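Toy library news: sorting, storing and returning

The Clillside toy library has been open in the old Jindau Street shopfront for two years, and the shelves are full. We now hold 402 catalogued items, plus the puzzles, which are still being entered. Most of the work lately has gone into getting things back on the shelf in a condition that the next family can use.

Sets with many small parts take the longest. A wooden train set or a ride-on can be wiped down and put away in a few minutes. A building set has to be tipped out, sorted by colour and checked against its card before it goes home with anyone else. If you can do some of that at your kitchen table before you bring it in, the queue at the counter moves a good deal faster. 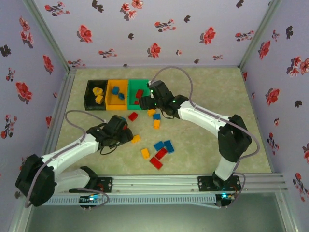
Please don't tape bags closed. Tape residue picks up fluff and we end up throwing the bag out. The drawstring bags we bought from Zollden have held up well through the winter and there are spares behind the counter if yours has torn.

A missing piece should be written on the return slip, even a small one. There is no charge for a single piece under the present rules. The fee for a whole missing set stays at $15, and it is refunded if the set comes back by the end of December. Several members have found lost parts under the back seat of the car, so have a look there first.
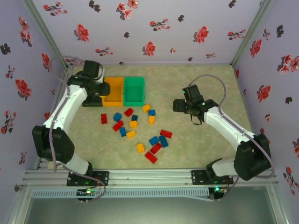

Quiambao asked whether colour really needs to matter at all, as the kids mix everything within a minute of getting it home. It was a fair point, and one or two others at the counter agreed. For now the cards will stay as they are, by colour, because that is how the replacement parts are ordered. We may try a plain total on the larger sets next year and see if it saves any time.

Washing is the other matter. Plastic toys can go in warm soapy water and should be left on a towel overnight. Anything with batteries gets a damp cloth only. Cloth dolls and dress-ups come back to us unwashed, please, as we use an unscented powder for the members with allergies.

We have about 120 member families and the Saturday-style rush is now happening at every session. Coming in the first hour helps if you have a large return.

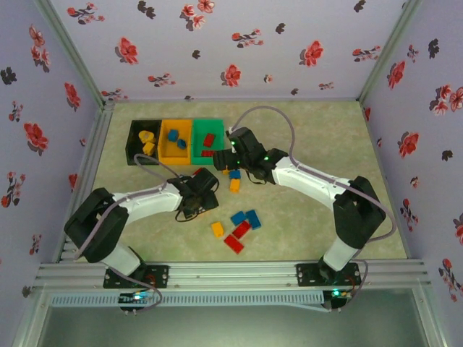 Issue 15, 4/8/18

Bookings for party packs are open. A pack can be held for one week and must be collected by the person whose name is on the membership. Bring your card and a sturdy box, and allow a few minutes to go through the contents with whoever is on the desk.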